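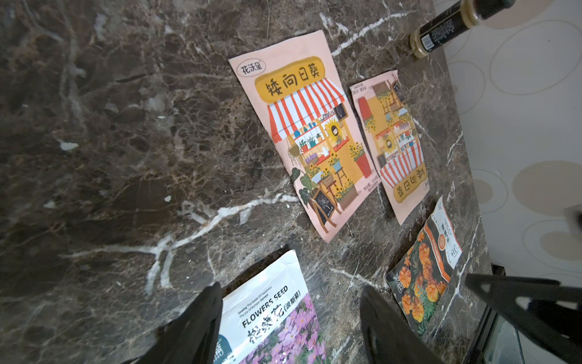

4. Setting Up the Seed Packet Job on the Larkance Cell

Welcome back! If you have come straight from Section 3, your two arms are bolted to the front rail, the cables are clipped along the links, and you have had a well-earned cup of something. In this section we will get the cell ready to pick up flat, slippery packets, which is a fussier job than it sounds and worth a slow first run. Set aside an afternoon if you can, and keep the Sterklow controller manual within reach for the menu names.

Caution: Press the stop button and wait for both arms to come to rest before you put a hand over the tabletop. Do this every time, even when you only want to nudge one packet.

4.1 Cleaning the fingers and the top

1. Send both arms to the park position and press stop.
2. Wipe the inner face of each gripper finger with a lint-free cloth and a little plain water. Please don't use spirits of any kind, as they dull the finger pads.
3. Brush the tabletop from the back wall toward the front rail. Crumbs and bits of grit can hold up one side of a packet just enough to spoil a pick, and they are easy to miss on a patterned surface.
4. Look along the slots in the front rail and pick out anything that has dropped in.
5. Close both grippers slowly from the Sterklow menu and check that the fingertips meet evenly. If they don't, go back to Section 3.6 before doing anything else here.

Note: The pads wear out with use. We suggest a new set after 3000 picks, or sooner if you can feel a groove with your fingernail. Order them from Gidey under part number 2101.

4.2 Laying out the packets

1. Release the arms and move them by hand to the sides, so that you have the middle of the tabletop to yourself (it makes life so much easier).
2. Lay the first packets in a row across the middle, picture side up, with a clear gap between neighbors. Both arms should be able to reach the row without crossing elbows.
3. Press each packet gently so the seeds spread out inside. A lump at one end makes the packet swing when it is lifted.
4. Add one or two packets away from the row once the plain layout is working well, and not before.
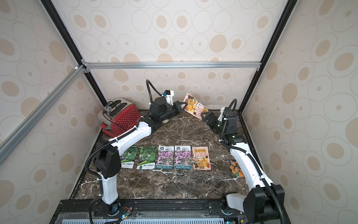
Setting the reach limits is the part of the job where a bit of patience pays you back many times over. Each arm needs its own limits, and then the pair needs a shared zone in the middle where only one of them may work at a time. Start with the left arm, run it out slowly toward the back, and save the point where you would like it to stop. Anything tall along the back wall has to be kept outside the limits, and that goes for the polka-dot toaster in the left corner as much as for the wall itself; remember that the elbow and upper link swing wide, so watch those and not only the gripper. A packet leaning against the back wall needs a separate approach point, so teach that one last. Then do the same for the right arm, paying special attention to any packet that lies beneath its forearm, and save the whole set under a name you will recognize next month.

Caution: Keep the speed at 10 percent until both sets of limits have been saved and tested. The shared zone is not active before then.

4.3 Teaching the wrist view

1. Pick one packet to begin with. Glossy ones are the most trouble, so if you get those right the paper ones tend to follow along nicely.
2. Bring the gripper over the packet until you can see both fingertips and the packet edges in the wrist view.
3. Check for glare. A bright patch over an edge can hide it from the edge finder. Turn the wrist a little at a time until the edge is clear again.
4. Choose Teach Object, trace the outline, and save.
5. Turn the packet end for end and save a second view. Packets land every which way in daily use, and the software treats an upside-down one as new until you show it. 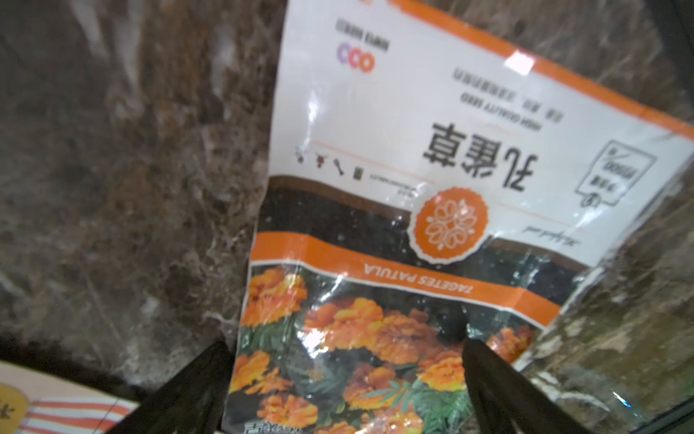 Marigold packet in the wrist view, title upside down, with a fingertip over the flower photo.

6. Lower the open gripper, close it slowly on the packet, and lift by a finger's width. If the packet slides, lower it again and raise the grip force by one step.
7. Repeat for every kind of packet you plan to use.

Note: Štěpánka Ďurica at the Zurnard help desk wrote the outline tool and is glad to look over a saved set if yours keeps missing edges. Send the whole job folder, please, and mention which arm was in use.

When every packet lifts cleanly from both directions, turn to Section 5 to set the drop points.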